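Giltirdale cottages: cleaning fee and minimum stay

fellside_kate
Has anyone booked direct with Katoren for a cottage in Giltirdale? They want 500 for three nights plus an 80 cleaning fee. The listing site shows the same place without the fee.

mudboots
Check the final page. The fee gets added there too. We paid it in May.

tworooms
Not in our case. We booked the smaller one, Grustix, and the total was 223 for two nights with no extras. Cancellation was free up to 14 days before.

mudboots
Grustix is a studio, so it's priced differently. You can't compare the two.

tworooms
Same owner, same rules page. I'd still ask them to drop it.

fellside_kate
I'll email them. Is the kitchen stuff decent? We plan to cook most nights.

tworooms
Basic but fine. Fork and spoon, speckled bowl, green mug:
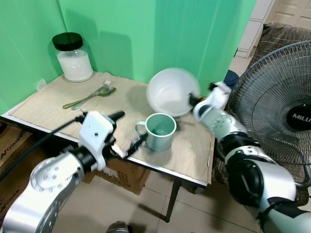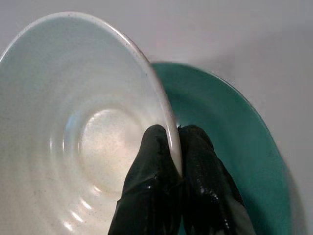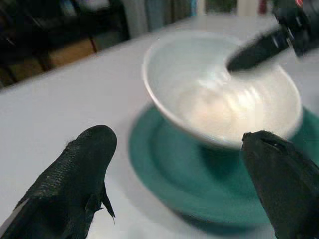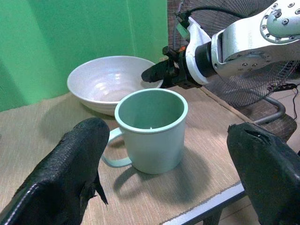 Sârbu
I'd pay the fee and book direct. When our boiler failed, Katoren moved us the same evening, and friends who had used the listing site waited two days for a reply. Ask about the dog charge as well, it's separate.

fellside_kate
No dog, but thanks. Email sent.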